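Dish towel

A dish towel, also called a tea towel or kitchen towel, is a piece of absorbent cloth used for drying dishes, glassware, cutlery and hands. It differs from a bath or hand towel in its size and weight, and from a dishcloth in that a dishcloth is used wet for washing. Dish towels are made of cotton, linen, a blend of the two, or synthetic fibers such as polyester and polyamide.

Terminology

In the United States the most common name is dish towel, with kitchen towel used nearly as often in stores. Tea towel is the usual term in Britain, Ireland, Australia and New Zealand, and in American shops it tends to mean a thin, flat-woven cloth with a printed design. Glass cloth refers to a smooth linen towel for stemware. In restaurant work, a side towel is a plain cotton cloth carried by cooks and used mainly for gripping hot pans.

History

Linen was the standard material for drying cloths in European households until cheap cotton became widely available in the nineteenth century. In larger houses the cloths were often marked with a letter or number in the corner, so that those meant for glass were kept apart from those meant for pots. Linen cloths were also used to line trays, cover bread and wrap teapots.

Cotton flour and feed sacks were a common source of towels in rural North America. The sacks were opened at the seams, soaked to loosen the printing, and hemmed. Many were embroidered. Plain white towels in the same style are still sold under the name flour sack towel.

Mechanical looms made patterned towels cheap, and checks and stripes became common because they could be woven from dyed yarn without a separate printing step. Printed souvenir towels followed, along with calendar towels, which carried all the months of a year and were often hung on a wall.

Materials and weaves

Cotton takes up water quickly and stands up to hot washing. Linen is stronger when wet and sheds very little lint, but a new linen towel can feel stiff and may absorb poorly until it has been washed several times. Blends of the two, sold as union cloth, cost less than pure linen.

The main weaves are plain weave, twill, huckaback, waffle and terry. Plain weave gives a thin, flat cloth that dries fast. Huckaback has short raised threads that increase the surface in contact with water. Waffle weave forms small square hollows and shrinks noticeably in the first wash. Terry has loops on one or both sides and holds the most water for its size, though the loops can catch on forks and graters.

Microfiber is made of very fine synthetic filaments, often split during finishing. It is light and dries quickly. It should be kept away from hot pans, as the fibers can melt.

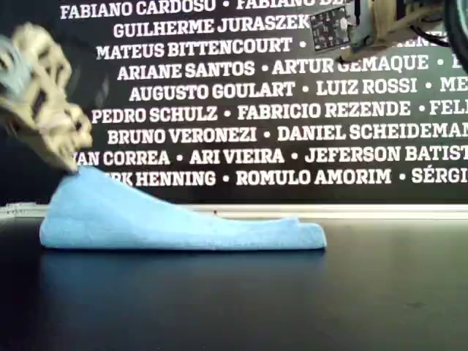 A light blue cloth on a table, raised at one end.

Weight is given in grams per square meter. A thin flat-woven towel is much lighter than a terry towel of the same size, and takes less time to dry on a rail. Edges are finished with a folded hem or, on many synthetic cloths, with an overlocked seam. Some towels have a hanging loop sewn into one corner or at the middle of a short side.

Use

Besides drying, dish towels are used to cover rising dough, line baskets, strain soft cheese and keep a cutting board from sliding. Salad greens can be dried by wrapping them in a clean towel and shaking it. A damp towel should not be used to hold hot cookware, as water carries heat through the cloth quickly and can cause steam burns.

Glassware is generally dried with linen or a smooth microfiber cloth to avoid lint. Knives are wiped from the back of the blade, with the edge facing away from the hand.

Care

Towels left damp and folded develop a sour smell and can spread bacteria between surfaces. Kitchen guidance commonly calls for a fresh towel each day, and a separate one for hands. A towel used to wipe up juices from raw meat should go straight into the laundry.

Cotton and linen towels can be washed at 60 degrees Celsius. Fabric softener leaves a coating on the fibers and makes them less absorbent. Microfiber is washed without softener and apart from cotton, which sheds lint that clings to it. Grease stains may be treated with dish soap before washing. Chlorine bleach weakens linen over time.

Collecting

Printed towels are collected for their designs, and unused examples with the original label bring higher prices. The textile collector Oranuch Wiriya assembled 321 souvenir and calendar towels, 111 of them linen. Part of the collection was shown in Rindel in an exhibition that opened on 25th July and ran to the end of August. It included 23 towels from the Dalsgaard mill, whose woven borders of fish and rope were sold under the pattern name Paltus.

See also

Dishcloth
Huckaback
Linen
Microfiber
Terrycloth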